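Gaven Digital Electronics Module: Frequently Asked Questions

The answers given on this page apply to all students registered for the digital electronics module at Gaven, whether they attend in person or study by distance. Students should read them alongside the module handbook. Where the two differ, the handbook takes priority.

What does the module cover?

The module is concerned with sequential circuits: latches, flip-flops, registers, counters and simple state machines. Combinational logic is treated as prior knowledge and is revised only in the first session.

What is the difference between a latch and a flip-flop?

Both store a single bit. A latch is level-sensitive, so its output may follow its input for as long as the enable signal is active. A flip-flop is edge-triggered and samples its input only at the rising or falling edge of the clock. Some older textbooks use the two words interchangeably. In all work submitted for this module they must be kept separate.

How many flip-flops does a counter need?

A counter with n flip-flops has at most 2 to the power n distinct states. A decade counter passes through 10 states and therefore needs four flip-flops, three being sufficient for only eight. The six remaining states are unused, and the design must say what happens if the circuit enters one of them at power-up. Marks are lost every year on this point.

A counter that divides by 100 may be built from two decade stages in cascade, using eight flip-flops in total. A single binary counter with the same modulus requires seven. Either answer is accepted unless the question asks for decimal digits to be displayed, in which case the two-stage form should be used.

Why does my ripple counter show incorrect values for a short time?

In a ripple counter, each stage after the first is clocked by the output of the stage before it. The delays add up along the chain, and for a brief period after each clock edge the outputs may pass through values which are not part of the count. A synchronous counter, in which all stages share one clock, greatly reduces this effect. 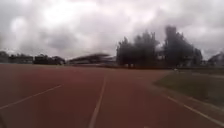
Small differences in delay between the stages of a synchronous counter remain, and a decoder connected to its outputs may still produce short unwanted pulses. Students who need a clean decoded signal should register the decoder output.

What are set-up time and hold time?

Set-up time is the period before the active clock edge during which the data input must be stable. Hold time is the corresponding period after the edge. If either is violated, the flip-flop may become metastable, meaning that its output takes an unpredictable length of time to settle at a valid level.

Which simulator should be used?

Coursework is prepared in Bellska, which is installed on all laboratory machines. Distance students may download it from the module area using their usual login. Files from other simulators cannot be marked.

My circuit works in Bellska but fails on the Zordale board. What should I check?

Check first that no input has been left unconnected. Check next that push-button inputs are debounced, as a mechanical contact may produce several edges for one press. Finally, confirm that the reset line is held at its inactive level during normal operation. If the fault remains, bring the board and the printed schematic to a laboratory session.

May I use a 530 ohm resistor with the indicator LEDs?

Yes, provided that the supply is 5 V. The laboratory kit contains other suitable values, and full marks are available for any choice supported by a calculation of the LED current.

How is the module assessed?

There is one design report and one written examination. The report is submitted in December and must include a state diagram, a state table, the simplified input equations and a timing diagram. A circuit drawing without a state table will not be marked.

Where are laboratory sessions held?

All sessions take place in Room 84 of the Sang Building. Eye protection is required when soldering.

Contact the Module Office | Copyright Gaven. All rights reserved. | Back to top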